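Pendorell pauses cloth-handling trials after hand declines to let go

MESTSTEAD, June – Pendorell, the Meststead firm that builds robotic hands for household work, has paused trials of its linen-folding programme after a hand kept hold of a cloth for 43 minutes and could not be talked out of it.

The fault came during an afternoon run at the company's test flat. The hand had been told to pick up a cloth, fold it and release it. It managed the first part very well. When the operator sent the release command, the controller reported that the fingers were already open, and went on reporting this while they were plainly shut.

No one was hurt. The stop button cut power to the arm as it should, but the fingers are designed to hold their position when power is lost, so that a dropped signal does not become a dropped casserole. Two engineers eventually freed the cloth with a hex key.

"We set out to build a hand with a dependable grip, and I suppose we must be careful what we ask for," said Jussara Damasceno, head of engineering. "A cloth is one thing. If it had been a sleeve with somebody in it, this would be a very different announcement, and that is how we are treating it."

The cause has been traced to a position sensor in one finger joint, supplied by Flillton, and to Pendorell's own software, which believed that sensor over the other three. Damasceno was keen to stress that the second part was the embarrassing one.
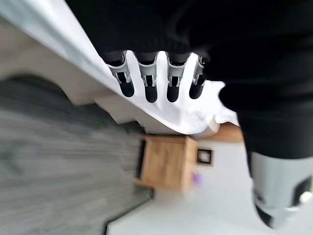
What happens next

All 47 hands now out on trial are being recalled for a software change, and households will be contacted directly. The new version compares all the finger joints before reporting a release, and sounds an alarm if they disagree. A manual release lever, which testers had asked for and which had been put off on grounds of appearance, will be fitted to each unit.

Trials will restart once the revised hand has completed 800 grip-and-release cycles without a fault. Until then, customers are asked to fold their own sheets.

Press enquiries: Tainá Assunção, Pendorell, Meststead.

Comments

V. Frade
So the emergency stop worked and it still wouldn't let go? I'd want that lever on the first page of the manual – in red.

Melquiades Magaña
We had one on trial. Good with tea towels, hopeless with fitted sheets, but then so am I.

Aparecida B.
Does the recall cover the older charging stand as well or just the hand? Nobody has rung us yet.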